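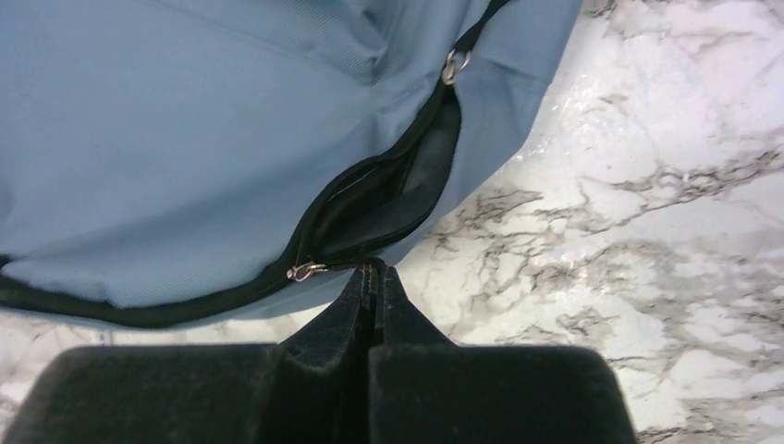
Page last changed: April, by Mererid

Section 2: Setting up the zip bag

Right, this is the part of the Drutstead guide I get asked about most, so I've rewritten it from scratch. It covers the blue cloth bag with the long curved black zip and two sliders. If yours is the older Gittins roll with press studs, you want the next section (and a bit of patience, those studs are stiff when new).

I use mine for cables and chargers, but Caradog Trevor keeps his knitting in one and gets on with it perfectly well. Do whatever suits you!

Before you start

Clear a flat, hard bit of worktop or table. I've tried doing this on the bed and the bag just sinks into the duvet and the zip goes all over the place. Take your rings off if they've got raised settings, as the twill does catch.

First opening

1. Lay the bag down with the zip facing you. Don't worry about creases in the main panel, they drop out after a few days of being full.

2. Find both sliders. On a new bag they're often parked together at one end, and people ring me up thinking there's only one.

3. Hold the cloth next to the zip with one hand and draw the sliders apart with the other, one at a time. You'll get a leaf-shaped gap between them, with the zip still shut on either side. For small things that's as far as you need to go, and it stops everything falling out when you pick the bag up.

4. For a full load, carry on until each slider reaches its end. Slow down on the curve. The zip bends quite sharply there and the tape likes to ripple.

Note: if the tape has gone wavy, leave the slider alone for a moment and smooth the tape flat with your thumb, working outwards from the gap. Then try again.

Caution: never pull the two edges of the gap apart to make it bigger. It puts all the strain on the teeth beside the sliders, and that's how I ruined my first one.

Packing it

5. Heavy things go in first, along the side opposite the zip. I put my Diker power pack there. Keep the total under 800 g or the bag slumps and gets awkward to close.

6. Coil cables loosely and lay them on top. If you've bought the Flindus mesh pouches (part 966, they come as a pair) this is where they go, with their openings facing up.

7. Leave a finger's width free all along the zip. It looks like wasted room, I know, but the panel needs somewhere to go when you shut it.

Closing

8. Bring the sliders back towards each other, doing the curved side first. Press the panel down just ahead of the slider as you go, particularly where the cloth bulges over the teeth.

9. Stop when they meet. I like mine to meet near the middle of the curve so I can get in quickly on the train, but they'll sit anywhere you leave them.

Caution: if the slider jams, look for a pinch of cloth inside it before you do anything else. Back it off a little, ease the cloth out sideways and start again. Please don't use pliers!

Looking after the zip

Brush the fluff out with an old toothbrush whenever it starts to feel gritty. A rub of candle wax along the teeth helps too, then run each slider up and down a few times and wipe off whatever's left, or you'll get it on your chargers. Sponge the cloth with cool soapy water and dry it flat with the zip open. Mine has been through the washing machine once by accident and came out all right, though the panel has been a bit puckered ever since.

Spare sliders are listed in the parts section, along with the size you need to quote.

7 comments | 12 shares

Contact Mererid Ellis | © Drutstead guides | Back to top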